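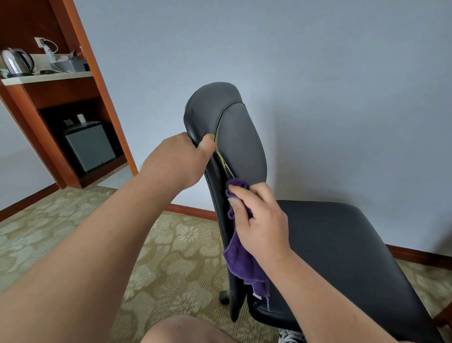 The Rillelton Crossing is a short novel by Li-hua Chu, first published by the Mivis press on October 23, 2001. It follows a ferry clerk and a married schoolteacher over a period of thirty years, during which they meet on only a few occasions. The book is usually classed as a romance, although the author has described it as "a novel about timetables". It was Chu's first work of fiction.

Background

Chu worked as a proofreader before she began the novel and wrote most of it in the evenings. An early draft, titled Low Water, was told entirely by the schoolteacher and ended with the closure of the ferry. It was turned down by several publishers on grounds of length. Chu then cut the draft by half, gave the opening part to the clerk and moved the closure of the ferry to the middle of the book.

The manuscript reached Mivis through Roland Mottram, who read for the press at the time and later became its fiction editor. Mottram asked for two changes: a new title, and the removal of a chapter set in a hospital. Chu accepted the first and refused the second. The hospital chapter was kept in shortened form and is the shortest in the book, at less than three pages.

Structure

The novel runs to 113 pages in the first edition and is divided into two parts, "Outward" and "Return". The parts are of unequal length. "Outward" is told in the past tense by Anders, the ferry clerk, and "Return" in the present tense by Ruth, the schoolteacher. Neither narrator is named in his or her own part, so that the reader learns Anders's name only in the second half.

Each chapter opens with a line taken from a printed ferry timetable. The times given in these lines grow later through the first part and earlier through the second, and the last chapter has the same heading as the first. Three chapters in "Return" contain letters, set in the same type as the rest of the text and without quotation marks.

Plot summary

Anders sells tickets at the landing stage in Rillelton, a small river port. Ruth crosses twice a week to teach in Votholm, on the opposite bank. They speak for the first time when the ferry is held by fog, and she misses the school day. Over the following winter they meet in the waiting room before the first sailing. Ruth is married, and nothing is said between them about it.

In the spring a road bridge is announced. Ruth is offered a full-time post in Votholm and moves there with her husband. Anders writes to her once, does not receive a reply and stays at the ticket office until the ferry stops running. The first part ends on the final sailing, which he takes as a passenger - the only time in the book that he crosses the river.

The second part begins twenty-six years later. Ruth, now a widow, finds Anders's letter in a box of school papers, unopened. She writes back to the old address. Her letter is passed on, and a slow exchange follows in which the two correct each other's memory of the fog, the waiting room and the colour of a coat. They agree to meet on the bridge in November. The novel closes before either arrives.

Themes and style

Most discussion of the book has dealt with its two accounts of the same events. Anders and Ruth disagree on small matters of fact throughout, and the text gives no means of settling most of them. In an essay on the novel, Siu-ming Shek argued that the differences follow a pattern: Anders is reliable on times and wrong about speech, while Ruth remembers what was said and is vague as to when. Shek drew up a table of the conflicting passages, which is often reprinted in study notes.

Chu's prose is plain and uses few adjectives. Feelings are seldom named. The word "love" occurs once, in the name of a brand of soap.
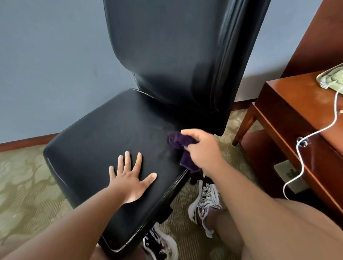

Black high-backed chair with a padded seat and worn piping at the front edge.

Publication history

The first printing was of 500 copies in paper covers. A second printing of 2,000 followed after the book was read on local radio, and corrected an error on page 61, where the ferry had been given a departure time that did not match the chapter heading. Copies of the first printing can be identified by this error and by the absence of a dedication.

A hardback edition was issued later with an afterword by Mottram. It restores four paragraphs to the hospital chapter. Chu has stated that she prefers the shorter text, and paperback editions continue to follow it. A Chinese translation by Mei-kuen Poon divides the work into two separate volumes sold in one case, so that either part may be read first.

Reception

Early notices were few and mostly favourable. Reviewers praised the first part and were divided over the second, which some found too dependent on letters. The open ending drew the most comment. Hok-lam Lo called it "a refusal passed off as tact" and considered that the book's careful handling of time required the meeting to be shown. Shek took the opposite view and pointed to the repeated chapter heading as evidence that the story was already complete.

Adaptation

A stage version for two actors, also written by Chu, was performed under the title Outward, Return. The actors remain seated at opposite sides of the stage and do not look at each other until the final exchange. The script omits the husband and the hospital chapter, and adds a short speech for Anders on the last sailing. It has not been published.

See also

Epistolary novel
Dual narrative
Novella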